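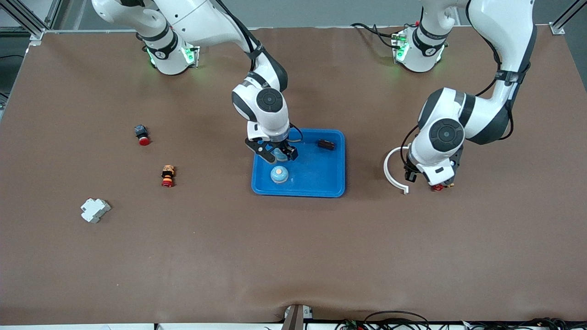 Kvaran Shallow Tray, blue

If you keep losing the little stuff (caps, beads, spare parts, that one screw), you're going to love having a tray like this on the table! The Kvaran is a plain rectangular plastic tray with rounded corners and a raised rim, low enough that you can reach in from any side without bumping your knuckles.

The floor is smooth all the way across, no ribs and no dividers, so small round things slide over to the rim and you can pick them right up. And the blue is great against a brown tabletop – dark pieces and pale ones both show up well.

We've had ours in daily use at the Namstead shop since February, mostly for sorting, and it still wipes clean with a damp cloth.

Details
Item no. 884
Weight: 540 g
Holds up to 3000 g
Material: plastic
Color: blue
Care: hand wash, mild soap, keep away from the stove

Goes well with
Imeo lidded jar, 500 ml
Brudance table mat, brown

Trays ship flat in a paper sleeve. Ordering several? Put them all in one order and we'll stack them in the same box, so you only pay shipping once.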